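From: Afiq Liew
To: Comencombe manipulation list
Subject: Re: laundry subset, failures at the basket rim

Aiman Rondonuwu wrote:

> We trained on the hand-held demos only, no robot data, and the
> policy does fine on the table tasks. With laundry baskets it goes
> wrong early. It closes on the liner or the rim and then lifts.
> Is this a labelling problem on our side, or have others seen it?
> Also, how many demos did you need before it settled down?

Hi Aiman,

We saw the same in December. I don't think your labels are at fault. Going through our failed runs with Tirta, we found two separate causes, so I'll take them in turn.

1. Liner taken for cloth. When a bag is folded over the rim, its wrinkled edge looks a lot like fabric from the wrist view. Our first set had 200 demos and hardly any lined baskets, so the policy had no reason to treat the bag differently. We now record lined baskets on purpose, with mixed clothes inside and the bedroom left as it is. The view below is typical of the approach, with the jaws still open over the rim.

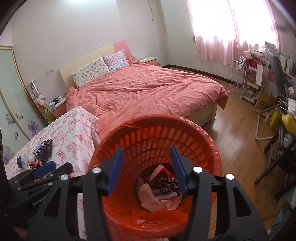 2. Jaw opening at approach. People using the hand-held gripper tend to open it fully and keep it open until the last moment. The policy copies this, and on a narrow basket one finger comes down outside the wall. Zulkifli asked the operators to go in half open for baskets, and we kept both styles in the set with a tag for each.

On numbers: the full set is 3,647 demos, of which 3,000 went into training and the rest were held back. We tried smaller cuts as well. Adding more demos from the same room did very little. Adding rooms helped, and with 8 rooms the rim grasps became rare – not gone, but rare enough that we stopped sorting them by hand.

One thing I would check before recording more: whether your crop cuts off the fingertips. Ours did for a while, and the Toltitz runs had to be redone.

Ikhsan has the tag list and can send it if you want to use the same names.

Afiq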